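Drumeck Ribbed Long-Sleeve Top, Light Gray
Item 3031
Sold by Teixeira, Grernville store and by mail

In stock in most sizes. Also comes in black and a green we have not ordered.

Our notes

We write our own product notes at Teixeira, and the maker does not get to see them first. Drumeck sent this top with a tag that calls it "the last layer you'll need." It is a ribbed cotton top with long sleeves. You will need other layers.

That said, we sold through the first box and reordered, so somebody likes it. We took a few home over the winter to find out how much of the tag holds up.

What the tag says, and what we think of it

"100% cotton." The care label agrees with the hang tag, which doesn't always happen, and it feels like cotton. Fine.

"Never needs ironing." We don't buy this one. Ribbed knits hide small wrinkles well, and if you fold the top while it's flat it will look decent the next morning. Leave it bunched up overnight and it comes out with creases across the body that wearing alone did not get rid of by lunch. A few minutes on a hanger in a steamy bathroom helped. So did an iron on low, which we are told we will never need.

"Keeps its shape for life." Whose life? The body did well. After a winter of washing, the one we were hardest on was a little shorter and a little wider than a new one off the shelf, and that's normal for cotton. The elbows bag out by the end of the day and go back in the wash. The neck is the part we'd watch. It was looser by February than it was when we got it, and we don't see it getting tighter.

"Sweatshirt warmth without the weight." It's warmer than a T-shirt and not as warm as a sweatshirt. Wind goes straight through the ribs. Indoors, or under a jacket, it does the job.

"Travel-ready." We have no idea what this means. It goes in a bag, like other shirts.

Fit

Drumeck's chart runs generous. A size marked 36 fit like a 38 from the other brands we carry, and the sleeves are long on almost everyone who tried it. If you're between sizes, go down. If you like to push your sleeves up, stay where you are, but know that the fabric will slide back down while you're washing dishes.

The rib stretches sideways a lot and lengthwise hardly at all. People with long torsos should try it on in the store before believing anything on a screen, this page included.

Fabric and making

The ribs are fine and run up and down, close enough together that from across a room the top looks almost like thin corduroy. There's a wide band with tighter ribbing and a line of stitching where it meets the rest. We like the band. It's the best-made part of the top, and on the ones we wore the stitching stayed put.

The inside is another matter. Seams are finished but not pretty, and there were loose thread ends on several pieces in both boxes. We trimmed them. You may have to trim yours.

About the color: Drumeck calls it "Quiet Stone." It's light gray. Under bright light the tighter ribbing can look close to white, so people hoping to match it to gray sweatpants should bring the sweatpants. Coffee shows on it. So does everything else.

Washing and drying

Cold water, inside out, with things that don't have zippers. The label allows a low tumble dry and we'd skip it if you have the room to dry flat. Never hang it by the shoulders when it's soaked. We did, and got two little bumps that stayed until the next wash.

Shake it out before you fold it. The sleeves like to wind themselves around the body in the machine, and a twisted one takes some untangling before you can find the band and lay the thing straight. Fold the sleeves in first, then bring the bottom up in thirds. A drawer suits it better than a hanger. Folded, it's bulkier than it has any right to be, and if you stack them high the pile will lean.

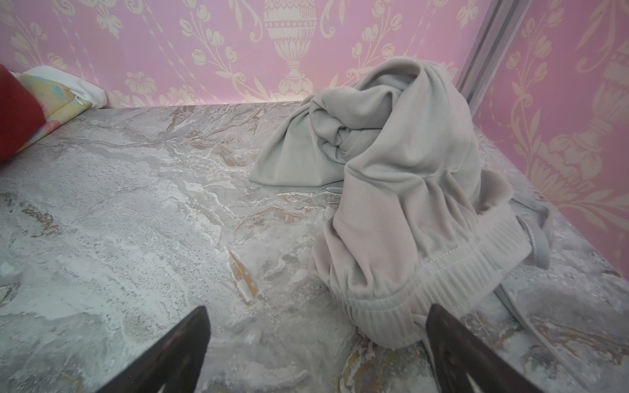
A Grernville customer who signs as Hatau wrote in to say we're too hard on the wrinkling. Hatau has owned the black one for two winters, stuffs it in a drawer without folding it at all, and says the creases drop out once it has been worn for an hour. The same note says the sleeves are "ridiculous" and that the cuffs go into the dishwater every time, so we at least agree on that. We haven't tested the black. It may be a different batch of cotton, or Hatau may be easier to please about creases than we are.

How it compares

Our own-label plain top costs less and pills sooner. The heavier sweatshirt from Drumeck costs more and is the one to buy if you want to be warm. This one falls between the two, and the price is closer to the sweatshirt than we think it should be. We've told Drumeck so. They sent more hang tags.

Who should buy it

Someone who wants a soft gray layer for the house and doesn't mind folding it. If you want something to wear straight out of a suitcase, keep looking.

Returns

Unworn, tags on, with the receipt. We also take back any top with a seam that opens in normal wear, and we'll swap it without an argument. A loose neck after a season of use is not a fault under the maker's terms. We think it ought to be, and we'll give store credit for part of the price if you bring it in to the Grernville counter.

Gift boxes are extra. The top does not fit well in the small one.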